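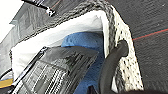 Marguerite Dunleavy

Welcome to the Sorport page! I have been promising for ages to put the packing corner up here, and so many of you have written to ask how I keep my bits and pieces from knocking each other to death that I finally sat down with a pot of tea and did it. There's only the one picture for now (I'm a slow one with galleries, as my regulars know), but I have a good deal to say about it, so settle in.

Blue foam and white lining. The blue block sits right down deep with the white fabric around the inside, and I do love that color against the dark, coarse edge of the opening. The foam has a bumpy surface full of little pits. I'm fond of a bumpy foam for the bottom of things – a slick one lets everything slide to one end the minute you pick up the load, and then you may as well not have bothered.

The lining is soft and a bit crumpled, and I leave mine that way. I used to smooth every fold and tuck every corner, and it took me half the evening, and by the next morning it had all wandered off again. A few creases do no harm whatsoever, and they give small things a place to nestle.

The black hose. Hoses are the awkward customers of any packing job, aren't they? This one is good and thick, coming out through the round opening in the speckled panel and bending down as it goes. My rule at home is to let a hose curve the way it wants to and pack the rest to suit it. I once forced one flat for a trip up to Vandau in June and it sulked for weeks, with a kink I could never quite talk out of it.

The speckled panel. I could look at this surface all day – off-white, with all those small dark spots and pits, like foam or maybe a bit of stone, and a lovely rough border where it curves over. It puts me in mind of the oatmeal cookies my aunt made, which is probably more about me than about the panel.

The dark piece with the grille-like face. It's tilted beside the blue foam, and tilted is fine by me. I do like to keep a grille clear of fluff, so mine gets a going-over with a dry paintbrush before it's put away. A soft brush an inch wide will do, and please don't use your good one.

The gray fabric off to the side. Dark charcoal, finely woven, with a few tiny light specks and one thin red line running across it. Charcoal shows every speck there is, and I've made my peace with that. Five minutes with a lint roller before company comes and I call it done.

More pictures will follow once I've cleared the shelf at Sorport and found the other half of my foam scraps. If you have a favorite lining fabric, do write and tell me, I read every note!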